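Teaching a simulated two-armed robot by remote control: how I record kitchen demos

I've been recording demonstrations in simulated kitchens since October, and I get the same email every couple of weeks: "My demos look fine when I play them back, but the policy does something weird. What am I doing wrong?" So I'm finally writing down how I do it, start to finish. It's the routine Salamatu Bako taught me when I joined the Runberg project, plus a few habits I picked up by wrecking my own recordings (lots of those!).

You'll need a simulator with a kitchen scene already loading, a robot with two arms, and some way to drive both hands at once. I use a pair of handheld controllers. You can get by with a keyboard for the base and one controller for the arms, but you'll be swapping hands constantly and it shows in the data.

Step 1: Pick a task you can say in one breath

"Move the tray to the other side of the counter" is a good task. "Tidy the kitchen" is a terrible one. Write your sentence down before you touch the controllers and stick it in the task field exactly as written. I used to fill that in afterward and ended up with three different wordings for the same job, and Samina Soomro had to clean up after me. Sorry, Samina.

Step 2: Set your home pose

Decide where the arms start and save it. I like elbows bent, grippers open, both hands well in front of the torso and clear of the furniture. Every episode begins from there. Hold still for a second after you hit record, too. It feels silly, but it gives you a clean place to trim.

Step 3: Get the scaling right

Scaling is how far the gripper moves when your hand moves. At full scale you can reach across a counter without stretching, but your fingers will shake and the gripper will shake right along with them. I turn it down to half for anything involving a grasp. If your software lets you put that on a button, do it today.

While you're in there, check the clutch. Squeeze it, move your hand somewhere comfortable, let go. The robot shouldn't budge. If it jumps, fix that first, or every episode you record will have a little hop in it.

Step 4: Drive the base, then the arms

Beginners love to roll and reach at the same time. It looks so smooth! Then an elbow clips a drawer and you start over. Park the base first, let everything settle, and then reach. Galley kitchens are the worst for this, and naturally they're what I get assigned most.

Lourenço Veloso does it the other way around, arms up first and then a slow roll in, and his recordings are lovely. I've tried it and I hit things. Use whichever one you can repeat.

Step 5: Watch from the robot's side

I drive from a view that looks out over the torso, so I can see both grippers and whatever they're near. A view from the ceiling is easier on the brain, but I start relying on stuff the robot's own cameras will never get, and then the policy has no way to learn what I was reacting to.

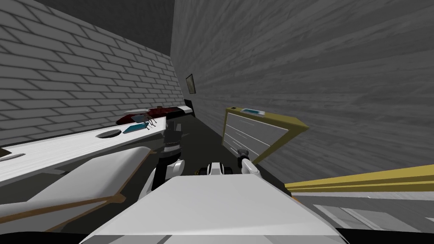
Page 6

With a long counter down one side and a cabinet down the other, the aisle doesn't leave you a lot of elbow room. I do a dry run here before recording: left hand out past the counter edge and back, right hand toward the yellow-framed cabinet and back. If either one bumps, back the base up a touch and try again. Look at what's lying on the counter as well. A flat thing like that teal-blue one is much harder to pick up than it looks, and a thin tray can be just as annoying. Come in low, with the fingers level, and close slowly.

Step 6: Record, and keep the wobbles

Do five good episodes before you change anything in the scene. A small correction in the middle (you drift left, you notice, you come back) is worth keeping. What I throw out is anything where I stopped to think with the arm hanging in the air, or where the object shot off because the physics got upset with me.

After that, shuffle the objects and do another five. Move them farther than feels necessary. My first set had everything within a hand's width of the same spot, and the trained arm went to that spot forever, object or no object.

Step 7: Play it all back

Play every episode at normal speed before you upload. Look for late gripper closes, hops from the clutch, and a task sentence that doesn't match what you did. Areeba Tanoli made us a checklist for this and I still use it, coffee in hand.

If playback drifts away from what you remember doing, check that the simulator is replaying at the same time step you recorded with. Mine wasn't, for an entire afternoon. The setting is under Playback in the version I have, and it goes back to the default whenever you load a new scene.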